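Modul Arbeitssystemgestaltung
Skript zu Einheit 6: Teilautomatisierte Sortier- und Kommissionierplätze, Folgen für Tätigkeit und Qualifikation

Vorausgesetzt wird Einheit 2 (Funktionsteilung Mensch–Maschine). Die Begriffe Taktbindung, Resttätigkeit und Handlungsspielraum werden nicht erneut eingeführt.

6.1 Ausgangslage

Der Zulieferer Gundar fertigt Kunststoffkleinteile in kleinen Losen. Nach der Fertigung werden die Teile vereinzelt, nach Form und Farbe getrennt und in Fächermagazine gelegt. Die Arbeit wurde bis zur Umstellung vollständig von Hand ausgeführt, im Sitzen, an Einzelplätzen mit Auflicht. Eine Schicht umfasste 13 Personen. Die Vorgabe lag bei 300 Magazinen je Schicht.

Die Tätigkeitsanalyse vor der Umstellung ergab folgendes Bild. Der Greifvorgang selbst war kurz und stark wiederholt. Zwischen den Greifvorgängen lagen jedoch zahlreiche Nebenhandlungen, die im Arbeitsplan nicht auftauchten: Grate mit dem Fingernagel prüfen, verzogene Teile aussondern, bei Farbabweichungen in der Fertigung nachfragen, Magazine umstapeln, Kolleginnen und Kollegen am Nachbarplatz aushelfen. Der Anteil dieser Nebenhandlungen wurde von der Arbeitsvorbereitung durchgehend unterschätzt. Für die spätere Bewertung ist das der wesentliche Befund.

6.2 Aufbau der Lösung

Die Zelle wurde vom Integrator Proltine geplant. Die Ablaufsteuerung läuft unter der Software Nuvis, die mechanische Anpassung der Aufnahmen übernahm die Firma Vondráček. Vor der Inbetriebnahme wurde das Verfahren an einem Versuchstisch mit Musterkörpern erprobt. Die Musterkörper unterscheiden sich in Grundform und Farbe, damit beide Merkmale getrennt voneinander geprüft werden können: gleiche Form bei verschiedener Farbe, gleiche Farbe bei verschiedener Form.

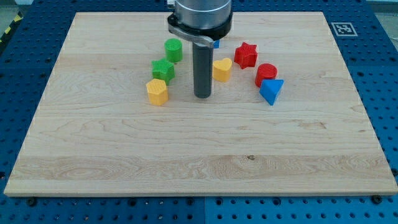
Abb. 6.1: Versuchstisch mit Lochraster, Holzplatte und Musterkörpern; stabförmiges Endwerkzeug dicht über der Platte.

Für die Auslegung sind drei Punkte festzuhalten.

a) Bezugssystem. Die Lage der Arbeitsfläche muss der Steuerung bekannt sein. Wird eine Platte getauscht oder verschoben, ist neu einzumessen. Im Handbetrieb war diese Tätigkeit unbekannt, da der Mensch Lageabweichungen ohne gesonderten Arbeitsschritt ausgleicht.

b) Gegenseitige Verdeckung. Stehen Körper aus Blickrichtung der Kamera hintereinander, wird der hintere nur teilweise oder gar nicht erfasst. Auch Werkzeug und Flansch können Teile verdecken. Im Serienbetrieb wird deshalb vor jedem Zyklus aus einer Warteposition aufgenommen. Das kostet Zykluszeit und ist in der Leistungsrechnung anzusetzen.

c) Rotationslage. Zylindrische Teile sind bezüglich der Drehung um die Hochachse unkritisch. Stern, Herz und Dreieck erfordern eine Bestimmung des Drehwinkels, sofern das Zielfach formgebunden ist. Fehler in der Winkelbestimmung führen zu Klemmern, die von Hand beseitigt werden müssen.

6.3 Verschiebung der Tätigkeiten

Nach dem Hochlauf im Juli blieb die Belegschaft der Schicht zahlenmäßig gleich. Die Aufgaben verteilten sich neu. Das Greifen und Ablegen der Standardteile ging auf die Zelle über. Beim Menschen verblieben:

– Zuführen der Lose und Freigabe der Arbeitsfläche
– Beseitigen von Klemmern und Fehlablagen
– Sichtprüfung der ausgesonderten Teile
– Einmessen nach Umrüstung
– Dokumentation der Störungen in Nuvis

Zwei Personen je Schicht wurden als Einrichter qualifiziert. Sie dürfen Greifpositionen nachführen und Formklassen anlegen. Alle übrigen haben lesenden Zugriff und können den Ablauf anhalten, aber keine Parameter ändern.

Aus arbeitswissenschaftlicher Sicht ist diese Verteilung zwiespältig. Die einseitige Belastung von Hand und Unterarm nimmt ab. Gleichzeitig entsteht ein Arbeitsplatztyp, dessen Inhalt überwiegend aus Warten und Eingreifen besteht. Die Eingriffe sind unregelmäßig, kurz und stehen unter Zeitdruck, weil die Zelle bis zur Freigabe steht. In den Interviews wurde der Zustand mehrfach mit »Bereitschaft ohne Pause« umschrieben.

Hinzu kommt der Verlust der Nebenhandlungen aus 6.1. Die Gratprüfung mit dem Finger findet an der Zelle nicht statt. Beanstandungen wegen scharfer Kanten traten in den ersten Wochen gehäuft auf. Der Betrieb reagierte mit einer Stichprobenprüfung am Magazin, die als eigene Tätigkeit in den Arbeitsplan aufgenommen wurde. Eine bis dahin unsichtbare Leistung wurde damit erstmals mit Vorgabezeit belegt.

6.4 Qualifikation und Eingruppierung

Die Qualifizierung der Einrichter umfasste Grundlagen der Koordinatensysteme, Bedienung von Nuvis, Verhalten bei Schutzhalt und das Anlegen neuer Formklassen. Übungen erfolgten zunächst am Versuchstisch, danach an der Serienzelle bei verminderter Geschwindigkeit.

Strittig war die Eingruppierung der nicht als Einrichter tätigen Beschäftigten. Der Arbeitgeber verwies auf die entfallene Handarbeit, die Interessenvertretung auf die gestiegenen Anforderungen an Störungsdiagnose und Dokumentation. Vereinbart wurde eine Besitzstandsregelung mit anschließender Neubewertung. Ferner wurde ein Wechsel zwischen Zellenplatz und Handplatz innerhalb der Schicht festgelegt. Handplätze blieben für Sonderformen und Kleinstlose erhalten.

Der Wechsel hat eine zweite Funktion. Wer nur noch die Zelle überwacht, verliert die Materialkenntnis, die für die Beurteilung der Ausschleusteile benötigt wird (vgl. Einheit 2, Abschnitt zu Kompetenzerhalt).

6.5 Leistungsdaten und Überwachung

Nuvis protokolliert Stillstände mit Beginn, Ende und quittierendem Benutzer. Damit sind Reaktionszeiten einzelnen Personen zuordenbar. Die Betriebsvereinbarung sieht vor, dass Auswertungen nur schichtbezogen erfolgen und die Benutzerkennung nach der Störungsanalyse entfernt wird. Ob die technische Umsetzung dem entspricht, ist durch Einsicht in die Exportdateien zu prüfen. Die Zusage des Integrators genügt nicht.

6.6 Arbeitsauftrag

Bearbeitung in Gruppen, Umfang höchstens 2 Seiten.

1. Erstellen Sie eine Funktionsteilung für den Zellenplatz nach dem Schema aus Einheit 2. Ordnen Sie die Nebenhandlungen aus 6.1 ausdrücklich zu, auch wenn sie entfallen.
2. Entwerfen Sie einen Wechselplan für eine Schicht mit 13 Personen. Begründen Sie die Länge der Abschnitte am Zellenplatz.
3. Formulieren Sie eine Prüfanweisung für die Einhaltung der Regelung aus 6.5.

Die Abgabe erfolgt über den Kursordner. Die Entwürfe zu Auftrag 2 werden in der nächsten Übung gegeneinander gestellt, bitte einen Ausdruck mitbringen.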